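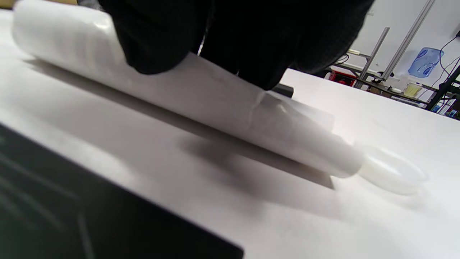

Guest posts - do you still do them?

gideso_girl
October 21, 2019
My little book blog has just had its very first guest post and I'm so chuffed! Edit Szekeres wrote me a lovely piece on rereading childhood favourites, and it's had 168 comments already (I normally get 9, and half of those are my mum). Who else swaps posts? I want to do a whole month of them in December!

Jonas Thaler
Congratulations! I swapped with Isabelle Després last year and loved it, but a whole month is too much. Your readers come for you.
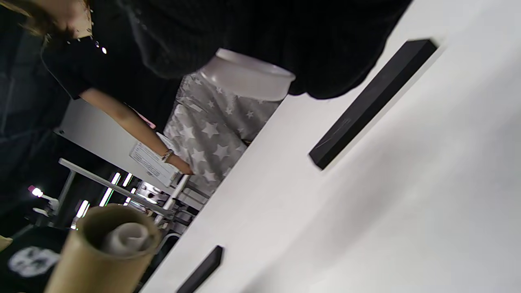 Cardboard tube and white table

prerberg_reader
Disagree with Jonas! I found half the blogs I follow through guest posts. My one rule is a word limit - somebody once sent me 1,931 words on bookmarks.

Jonas Thaler
I'd have read that, to be fair. I still say one a week, tops.

gideso_girl
Ooh, I would read the bookmarks one too! One a week could work, and then I'd still have room for my Leclerc review and the giveaway.

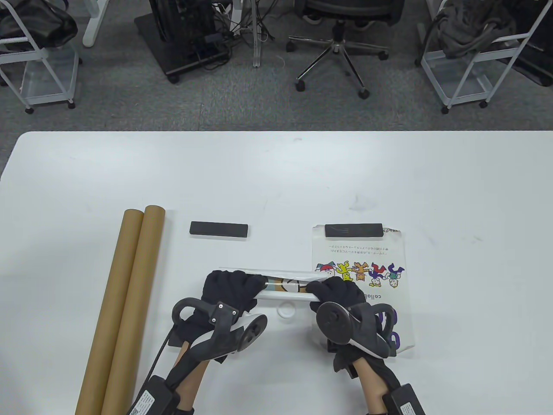
And I've got to finish the book first, I'm only on page 542 and there's loads left. It's so good though! Has anyone asked a writer they don't know at all? I'm dying to ask Shirley Penner but I keep deleting the email.

prerberg_reader
Send it! The worst she can say is no.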